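Intro to Web Use, handout 6: cookies, cache, and why the page looks wrong

Carry over from last time — bookmarks. If yours vanished you were probably signed in to a different profile. Check the top right corner.

Cache = copies of pages and pictures the browser keeps on your own disk. Faster loading. Downside: you get the old copy. Tendmont library catalog does this alot, shows last month's hours.

Cookies = small text files a site leaves so it knows you next time. Logins, carts, language choice. Clearing them signs you out of everything, so have passwords handy FIRST.

Order to try things:
Reload the page.
Hard reload (Ctrl+Shift+R on most Windows browsers, Cmd+Shift+R on a Mac — Safari is different, see handout 2).
Private window. If the page works there, it's cookies or an extension.
Clear data for that one site only.
Clear everything. Last resort.

Time range box: people pick "last hour" and then wonder why nothing changed. Pick "all time" if the problem is older then today.

Extensions — turn off one at a time, reload between each. Ad blockers first.

Practice: open the Kadia practice site, log in, clear only its cookies, log in again. Write down what it forgot and what it kept. Mine had 92 cookies stored before I started, yours will differ. Bring your notes in December, we do saved passwords then.

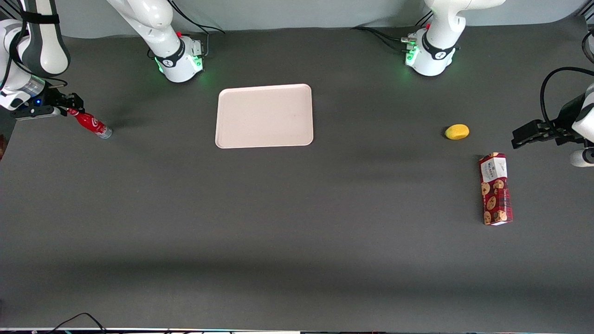
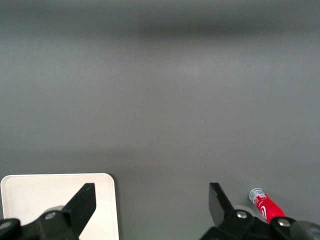

Dwynwen Mostyn: I cleared just the one site and it still kept me logged in. Had to close the other tab with the same site open, then clear again. Could that go on the list before the private window step?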